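Jernix open day set
README, version of 7 August 2022

What this is

Recordings from the Jernix open day at the Mukolska hall, where an arm was shown picking up alphabet blocks in front of visitors. There are 364 episodes. The handout given out at the door said 1,000. We asked where the rest went and were told they were "being processed." They were not on the drive we got, so we count what we have.

Files

episodes/ wrist camera video, one folder per attempt
labels.csv target letter, outcome, operator flag
notes.txt our remarks, unedited
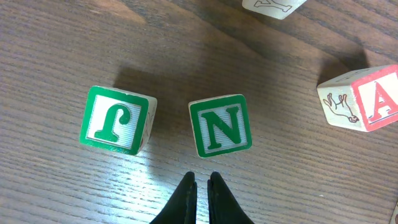
Moser Robotics Club, Evaluation Group

The wrist view is the one to use if you care about the grasp. With a green J and a green N side by side, color won't tell the arm which block it wants, and the J is upside down from the camera's side. The demo was billed as "reading letters." We would like to see that tested with the spelling prompts turned off before repeating the claim.

Outcomes

244 episodes are marked as success. That column came from Jernix and we have not rechecked all of it. "Success" there means the block left the table. Whether it was the right letter is a separate column, blank in many rows.

Known problems

The operator flag is missing from the early sessions, so you can't separate assisted runs from the others. Glare on the tabletop was never dealt with. Timestamps drift against the Plorer log.

Please don't quote a success rate from this set. A recheck is planned for January.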